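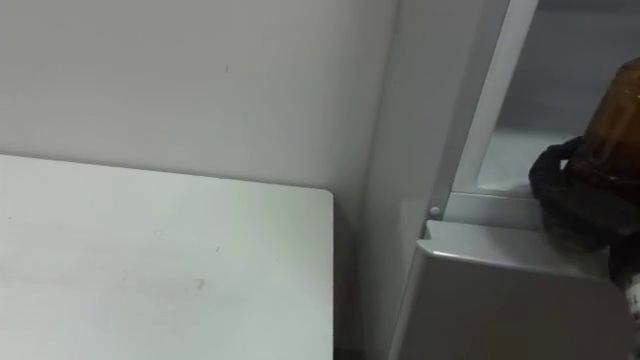 The week Trirkon put the robot in at our Dritdale building, I lost my job as the person who stocks the cold cabinets and got a new one as the person who watches the cold cabinets get stocked. Same pay, same shoes, different chair.

I'd done it by hand since forever, nearly 200 bottles a shift, and I had my own way. Brown glass at the front, fussy stuff at the back, radio on. The robot had its own way too, and it was slower than mine, and I told everyone so at lunch (twice, probably).

Then in April my shoulder stopped hurting. I didn't notice for days! I just reached up for a coffee mug one morning and thought – oh.

What I missed was the talking. There used to be two of us on cabinets, and we'd go through every bad movie ever made. Now she was over at the Mazurek site learning to schedule the things, and I had a tablet that buzzed when a bottle needed a second look.

So I called her on my break. She picked up on the first ring.

"Is yours stuck?" she said.

"No, it's fine. Did you ever finish the one with the submarine?"

She had – and she hated it. We were still going when the tablet buzzed, and I let it buzz a little before I got up.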